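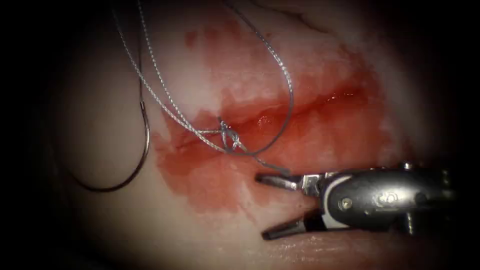
Tavoslow Television Viewers' Society
Minutes of the Regular Meeting
June 30, 2024

The meeting was called to order by the Chair. The Secretary confirmed that a quorum was present. The agenda was adopted with one change: Item 6 was moved ahead of Item 5.

1. Minutes of the previous meeting
The minutes were approved with one correction. The drama "Sekon" was listed as having been canceled. The network has declined to order further episodes beyond the current season, and the record will read "not renewed."

2. Membership
Membership stands at 724. The Secretary noted that several members continue to receive the newsletter at old addresses and asked that changes be sent in writing. A request for a reduced rate for household members was referred to the fall meeting.

3. Campaign for a closing episode of "Sekon"
The petition asking the producers for a two-hour closing episode has received 3,548 signatures. The Chair reported that a letter enclosing the petition was delivered to Trunent, the production company, and that a reply had been received. The reply thanked the Society, stated that the standing sets remain in storage through the end of the year, and made no commitment.

Discussion followed. Several members felt that a second letter should go to the network. Others preferred to wait until the cast contracts expire, as the two lead actors are understood to be reading for other pilots. It was noted that the final scene as broadcast leaves the harbor inquiry unresolved and that the writers had planned a further season.

MOTION: That the Society write to the network in support of a closing episode, with a copy to Trunent. Moved and seconded. One member asked that the letter avoid any criticism of the program that has taken over the time slot. The mover accepted this as a friendly amendment. Carried, with two opposed.

4. Annual viewer awards
Ballots will list 7 categories. The category for best guest performance is restored after a year's absence. A proposal to divide the drama category into network and streaming was discussed and did not receive a second. Ballots must reach the Secretary before the August meeting.

6. Screening room (taken out of order)
The Balogun Theater has offered its small auditorium for the fall marathon at a charge of $600, including the projectionist. Members asked whether outside food would be permitted. The Secretary will inquire.
MOTION: That the offer be accepted, subject to a written agreement. Carried.

5. Newsletter
The editor reported that the June issue went out late owing to a printing error on the episode guide. A corrected guide will be enclosed with the next issue. Members are reminded that reviews which reveal the outcome of an episode must be marked as such in the heading. Two submissions were returned to their authors for this reason.

7. Other business
A member asked that closed captions be turned on at all Society screenings. Agreed without a vote.

The question of lending the Society's disc collection by mail was tabled.

There being no further business, the meeting was adjourned.

Respectfully submitted,
The Secretary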